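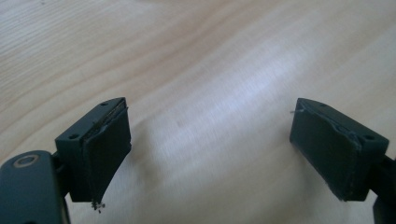 Grudmont Square Table with Gunawan Tray and Peg Rack

Sold together or separately. Tresville showroom and mail order.
Lead time on the table: 9 days. Tray and rack ship from stock.
Guarantee: 12 months on both.
Last checked: 24 December 2024

Grudmont calls this a "lifetime surface." We would like to know whose lifetime. The guarantee runs 12 months, and when Setareh Nikzad in our buying office asked what happens after that, she was sent a care leaflet.

So take the brochure with some salt. What you get is a square table with a pale wooden top, slightly rounded corners and a fine grain that looks a lot like oak. We say "looks like" on purpose. The catalog says "oak character," a phrase that can mean almost anything, and we asked twice for a plain answer about what the top is made of all the way through. If we get one it will go on this page. Until then, please don't order it on the assumption that you are buying solid oak.

The finish

Soft, with a little gloss to it. The catalog says matte. Under a strong lamp or beside a window the top throws back enough light to wash out the grain, and if you plan to do close work on it you may find that annoying. Move the lamp off to the side before you blame your glasses.

A pale top also shows smudges. Grudmont says the finish "resists everyday marks," and we don't see how any finish this light could keep that promise for long. Budget for wiping it. A damp cloth is what the leaflet recommends, followed by a dry one, and we have no quarrel with that. The leaflet then tries to sell you Prokent surface cream. We stock it because people ask for it. We have yet to be shown that it does more than the cloth.

The claim of 2,000 wipe cycles comes from Grudmont's own testing. We asked what was on the cloth and how hard it was pressed. No reply so far.

The tray and peg rack

The Gunawan set is a dark charcoal oval tray with a low raised rim, and a black T-shaped rack that stands behind it. The rack is a thin upright with a bar across the top, and four short pegs point down from the bar. 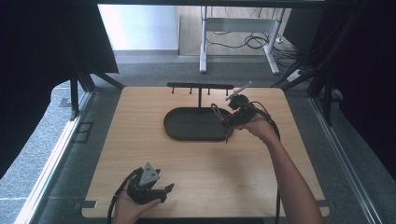
Gunawan sells it as a "complete organizing station," which is a lot of name for a tray and four pegs. Think about what you own before you buy. The pegs are short. Anything with a wide loop or a thick strap will want more peg than it gets, and we would not trust them with a heavy bunch of keys until we had tried it for a week or two at home. Light things with a small hole or a thin loop are a better bet.

The bar is close to the width of the tray, so whatever drops off a peg has some chance of landing on the tray if the rack is set close in. Whether the low rim stops a thing that rolls is another matter. Tahmineh Akbari on our shop floor keeps telling customers to bring in the items they mean to hang and try them, and we second that. It costs you nothing and it saves us a return.

We do like the flat floor of the tray. Ridged trays are a pain to clean and small parts get stuck in them. The dark color makes pale objects easy to find, and black ones much harder.

Do they belong together?

The two makers have nothing to do with each other. We put them on one page because the dark tray on the pale top looks good and there is plenty of clear wood left in front of it to work on. If you have a table you are happy with, buy the tray and rack alone. They don't need this one.

There is a bundle discount. It is small. Please don't buy a table to get it.

Questions we get

Can I put a hot pan on the table? The brochure says "heat friendly" and gives no temperature. Use a trivet.

Does the table arrive assembled? No. Allow yourself more time than the sheet says, and get a second person for turning it over.

Can I order extra pegs? Gunawan told us in August that longer ones were coming. We haven't seen any.

Is there a bigger size? Not from Grudmont. The square is the only one they make in this finish.

Returns: 12 days on the tray and rack, in the original box. The table can be returned unassembled only, and the carriage back is at your expense.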